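Thread on where our two-arm planner stands this month. Mostly notes on the perception side and the handoff between perception and planning. It's long, so mute me if you follow for other things.

**1/** Quick background. The planner is called Navness. It takes a scene estimate and a goal and hands joint trajectories for both arms to the controller. The perception stack that feeds it is Kukidholm. Karim Fakhoury wrote most of the first version of both, and his comments are still all over the code.

**2/** The change in February was small on paper. Kukidholm used to publish one mask per object. Now it publishes a mask plus a per-pixel confidence, and Navness is allowed to ask for a second look when the confidence near a planned contact is low.

**3/** Cloth is what pushed us to do it. Rigid parts give you a shape you can trust between frames. Cloth gives you a shape that was true when the shutter opened.
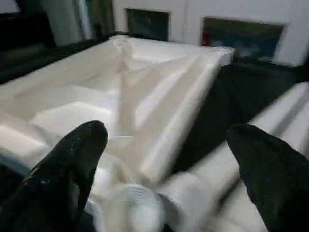

**4/** Wrist camera masks are the noisy input. The segmenter was trained on sharp frames and it gets overconfident on smeared ones. Good test case: the white fabric bunched up low between the two black fingers is blurred, while the far edge against the dark surface is easy to follow. The old version gave both regions the same weight. The new one should score the far edge high and the lump low, and if it doesn't, we want a test that fails.

**5/** So I wrote the test. It takes logged wrist frames, blurs them along the direction of motion, and checks that confidence drops where the edges go soft. It runs on every merge. Eleven of the first 28 clips failed. Most of those were one bug: we normalized confidence per frame, so a frame that was bad everywhere came out looking fine.

**6/** Fix was to normalize against a fixed table. Boring, works. The table lives in the config repo now. Please don't edit it by hand. Regenerate it with the script.

**7/** Next problem is the collision model. Navness checks arm links against each other and against the scene. It did not check anything against the cables, because the cables aren't in the robot description.

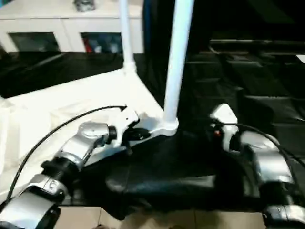
**8/** Modeling a cable properly is slow and we don't have the budget for it inside the planning loop. What I did instead is attach a swept capsule to each forearm, sized to cover the slack. The left one has to be generous. The black cable on that side goes up in an arc over the white cloth and ends in a curl right above the gripper, and there's a tall pole standing between the two arms. A path that clears every link by a healthy margin can still take the slack close to a pole.

**9/** Cost of the capsules: planning time went up by 2 ms per query at the median. I can live with that. The tail got worse, up to 42 ms, and I'm less happy there. Nearly all of the slow ones are start states where a capsule already overlaps the scene, so the planner spends its time trying to escape a collision that may not be real.

**10/** Tried two ways around it. First, ignore capsule overlap for the opening part of a path. Simple, but it hides real contact. Second, shrink the capsule at the start state until it's clear and grow it back along the path. I'm keeping the second. It's behind a flag called soft_start, off by default until I've gone through more logs.

**11/** Somebody asked last time why we don't track the cables with the head camera. We could. Black cable over black cloth is a hard segmentation problem, and I'd be adding a perception dependency to a safety check. I'd like the check to keep working when the camera drops out.

**12/** Now the two-arm part. When both grippers are working close to each other, the controller has to keep the tips in a shared frame. Each arm has its own calibration error, and they don't cancel.

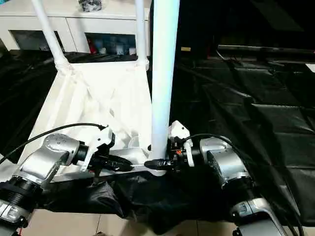
**13/** We used to plan each arm in its own base frame and convert at the end. Now the goal is written as one relative pose, left tip to right tip, and Navness solves for both arms together. The error that matters for the task is the relative one, so that's the one in the cost.

**14/** Side effect: the solver will now happily drift both arms sideways as a pair, because the relative pose stays perfect. I added a weak term that holds the midpoint near where the task wants it. Weight is in the task file. If you set it to zero you get the drift back.

**15/** Tooling. Derkside, our log viewer, can now overlay the confidence map on the camera frame and scrub both arms on one timeline. Before this I had two windows open and lined them up by eye. Timestamps come from the controller clock, so if your camera driver stamps its own frames, convert first -- there's a helper for it.

**16/** Kanaan, the task scripting layer, is unchanged except for one thing. A step can now return "look again" as well as success or failure. Old scripts still run. They treat "look again" as failure.

**17/** Still open: the tail on slow queries, soft_start logs, and a proper retry limit on second looks. Right now a step can ask for another look forever if the view stays bad. I'll put a cap on it Monday and post the change here.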